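Etgate units on bin moves, Wustatdale site

akhoo_stores
Since September the humanoids have done 68 of our 85 regular bin moves per shift. The other 17 stay manual. Pick staff went from 8 to five on days, the rest moved to exceptions. Labour hours are down, but walking speed isn't the limit – regrasp is.

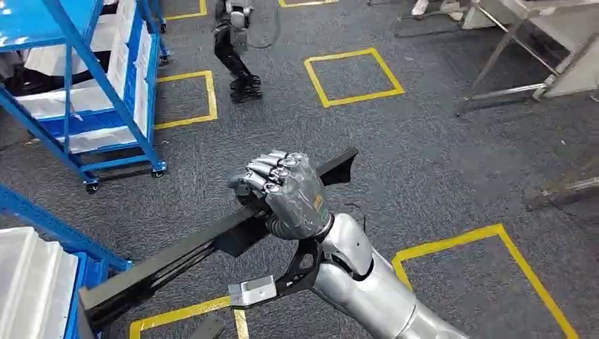
Cart positions have to match the floor tape or the run faults.

grotis_tech
Five is too lean. Who clears faults at shift change?

akhoo_stores
The lead. Keyvan Ahmadpour logs them.

sharifi2
Disagree on regrasp. Ours was cart placement. Retaped the bays and the faults halved.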